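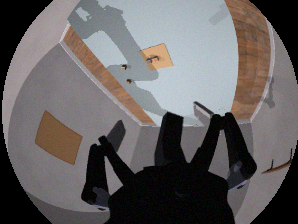
puvel

Projects > Ride data > flanum-rideouts

Search this project Go

flanum-rideouts

Hi! I put this together after one too many arguments at the Cenar fuel stop over which coast loop is longest. It's 189 motorcycle routes around Flanum, around 3,890 miles in all (yes, loops that share a road count it twice).

What's in it

routes.csv has one line per route: name, start town, miles, surface, fuel stops. The tracks folder has a GPX file for each.

Known problems

The ferry times are from February, so check before you ride. Also 8 routes have no surface info yet, and the Kombo Pass one still goes through the old quarry gate, sorry!

Using it

Take it, change it, load it on your GPS, just keep my name on it. Fixes are very welcome, but I usually only merge on Sunday.

Contact | © puvel | Back to top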